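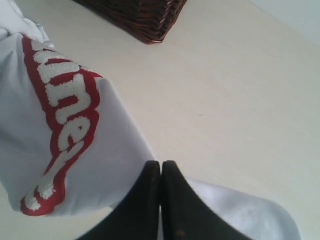 Fig. 1. Wrist camera view, garment set. White top with red-outlined lettering, fingers nearly closed, corner of the basket at the top.

Week 6 handout – collecting demonstrations
Notes by Hyun-seo Moon, tidied up a bit from the board. Bring to lab.

Where we are
Last week: what a policy takes in and what it puts out. This week: where the examples come from. Short answer – you, driving the arm, for hours.

Terms
Episode = one attempt at one task, start pose to end pose.
Demo = an episode good enough to train on.
Set = all episodes for one task. The garment set is called Plastness, the kitchen set is Fisuvura. Don't mix them in one folder, we lost an afternoon to that in June.

What the wrist camera gives you
Look at Fig. 1 again. Fingers at bottom centre, always the same spot in the view, so the model gets the gap between them for free. Cloth on both sides of the fingers. You can't tell from this one view if the cloth on the right is a sleeve or a hem or what. Neither can the policy. That's why we log the overhead camera too.

White on cream is hard. Edges go soft, the folds are only pale grey. The lettering helps – strong red line, bends where the cloth bends. But careful: if every top in the set has red on it the model learns to chase red. Vary the clothes.

Numbers so far
Plastness has 1,436 episodes logged. 132 thrown out on review. Most common reasons: operator paused too long, cameras out of sync, task label wrong.
Each pair does 70 episodes for the assignment. Do them in blocks of 25 at most then swap, your driving gets sloppy and you wont notice.

Before each episode
– arm to start pose
– drop the garment fresh, don't arrange it nicely
– move the basket a bit
– check both camera feeds are live
– type the task label in full (not "same as before")

While driving
Smooth and steady. If you miss a grasp, recover and keep going, we want recoveries. If you hit the table hard, stop and mark it failed. Don't delete failed ones, just mark them. Jang (the review script) needs them for its report.

Common question from last year – can we copy one good demo fifty times? No. Same path, same pixels, the model learns that one path. Spread matters: start position, crumple, lighting, which hand of the pair is driving.

Labels
Plain words, what is done to what. "Pick up the white top by the sleeve" is fine. "Laundry 3" is not. If the goal changed halfway through, its a bad episode, mark it.

To hand in
Your episodes uploaded to Retevbridge, plus one page: what you varied, what you didn't, three failures and your best guess why. Uploads close at 5 pm on the due date, the server is slow after 4 so go early.

Reading for next time: chapter on behaviour cloning, skip the proofs. We start with compounding error.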